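Planning and Budgeting for a Household Robotics Lab
Course handout, unit 3

Everybody wants to talk about the robot first. I get it, I do too! But a lab is a room with a budget, and the robot is one line in it. For this unit we'll work through the plan for the Trirnholm teaching lab, which was set up as a furnished living space so that a two-armed humanoid can practice tidying, straightening and fetching. We start at the floor and work up.

Start with the tasks

Before you price anything, write down the chores you want done, in plain words. "Put the pillow back on the armchair" is a good entry. "Soft object handling" is too vague to buy for. Each chore tells you three things: what furniture you need, what kind of hand you need, and how much clear floor the machine has to have to stand and turn.

The hand question moves more money than any other. A two-finger gripper is cheap to buy and cheap to fix, and it will pick up a pillow by the corner all day long. A hand with several fingers costs more, needs more cabling and takes longer to get working, but it can spread out over a curved chair back or pinch one edge of a cloth. If half your chore list needs that, budget for the hands now. Swapping them in later means new wrist mounts, new cables and another round of calibration.

One-time costs

Put these in your spreadsheet as separate rows:

Robot base price
Hands, left and right, priced separately
Spare fingers or fingertip covers
Charger and one spare battery
Overhead support frame and harness for early testing
Emergency stop, wired or wireless (check which one your building requires)
Work computer and network gear
Furniture and props
Delivery, unpacking and floor protection

That last row gets forgotten every time. In the Tuhumury quote we use in class, delivery alone is 469 dollars, and it ends at the loading dock. Getting the crate up to the room is on you.

Furniture is the fun part, and you can save a lot here. Buy secondhand. Real chairs with real fabric are better training material than anything made for a lab, and a few scuffs won't matter. Do measure the doorways. Do get two of anything soft, so one can be in the wash.

Running costs

Our worksheet sets aside 1331 dollars a term for upkeep. Most of it goes to cables, straps and finger parts, with a little for laundry and floor tape. Cables that run along the outside of an arm will rub on upholstery and catch on corners, so plan on replacing them as a normal supply, the same way you'd plan on printer paper.

Then there's people's time. A session needs one operator and one person at the stop button, and both go in the budget even when they're students working for credit. Setup and shutdown count too. With roughly 48 sessions in a term, ten extra minutes at each end turns into a serious number of paid hours. Work it out, it's worth seeing!

Comparing quotes

You'll be given two quotes, one from Fuvesach and one from Nollov. They are laid out differently on purpose. Fuvesach rolls the hands into the base price and charges for software each year. Nollov lists every part by itself and gives software updates free for the first year only. Put both into the same rows before you compare totals, and carry them out over three years. Mark any row where a quote is silent — those are your questions for the seller.

Also ask each seller how long a repair takes. A low price with a two-month wait for a wrist joint can cost you a whole term.

For next class

Bring your chore list (one page is plenty), a floor sketch with the furniture drawn in, and a first pass at the three-year sheet. Rough numbers are fine at this stage, as long as every row has one. 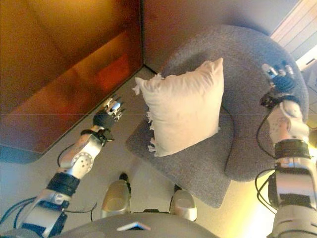
On the floor sketch, draw the space each chore takes up as well as the furniture itself. Leave room for both arms to reach forward and out to the sides, and mark where the person with the stop button will stand. If two chores share the same patch of floor, note it, and we'll talk about scheduling in September when the groups are set.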